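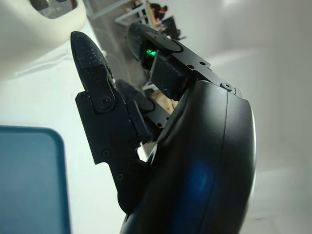 pendo_r
Monday, 4:40 pm
Question about throwing out demos. We're at 137 for the pick and place set (project name is Temba, if anyone remembers my last thread) and the policy still misses the grasp on maybe one object type, the smooth rounded stuff. Went back through the wrist view tonight. The finger pads are covered in lint, little pale specks all over the fuzzy dark surface. Do you clean pads between sessions or leave it? Worried half my set has clean pads and half doesnt.

ronis62
Leave it. Pads get dirty in real use, let the model see it. Your problem is the white on white. Pale object, bright white surface, white wall behind. I'd lose the edge too.

V. Ondieki
Disagree with leaving it. Lint changes the grip, not just the look. A demo where the object slides isn't the same demo. Wipe every session, write it down.

gedano_bench
+1 wipe. Tape works, lint roller if you're lazy. Also is that green LED under the pad always on? Ours only lit when the driver was enabled and the policy learned to wait for it. Took me 2 weeks to find.

pendo_r
Always on as far as I know. Will check the early ones.
Ronis, moving the cloth is a pain, everything is calibrated to it. Could swap it for something gray but then do I start over??

ronis62
No. Keep the 137, add 62 on gray, train on both. Don't re-record stuff you already have.

V. Ondieki
Only if the teal bin stays where it is. Change one thing at a time or you wont know what fixed it.

ronis62
Victor you say that every thread lol. Moving the bin is good for it. Mine sat in one corner for all of Ikaria and the arm went to that corner no matter what.

pendo_r
ok. Pads wiped, gray cloth tomorrow, bin stays for the first 5 and then I'll move it. Will post the numbers when theres something to post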